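Notes > Household > Fitted Sheets and the Clutter Problem

Posted in February by Anselmo Barbosa
4 comments · 48 shares

The bed in the back room has become a horizontal storage surface, and the sheet takes the wear. I replaced it last month and kept notes on what matters when a bed is used for snacks and reading as much as for sleep.

Thread count is a poor guide. The old sheet was rated at 700 and pilled within a year. The current one is a plain weave at 145 g per square meter, bought from Nerirent, and the print hides small marks better than solid white did. Crumbs collect in the same place regardless, along the line where the mattress dips. 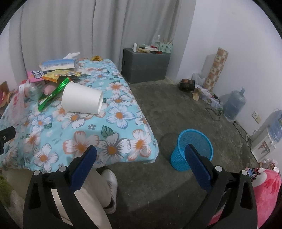 My clearing routine has a fixed order. Liquids and anything that held liquid come off first, then wrappers, then soft toys, then the tissue box, and the sheet is shaken last. Under that rule the white cup on its side in the middle of the daisies goes before the crumpled green foil next to it, and the clear bottle goes with the cup. Snack bags get checked for contents and folded over before they are moved. The tissue box can stay near the head of the bed until the end, as it sheds nothing.

Marlene Pimentel suggested a tray from Shearer with a raised lip. I measured it against the mattress and it tips whenever someone sits down within arm's reach. A bin on the floor beside the bed works better — wrappers go in directly and the sheet lasts almost twice as long between washes.

Next on the list is the mattress protector. The Flestton one has corner straps, and I want to see how they hold up after a few hot washes.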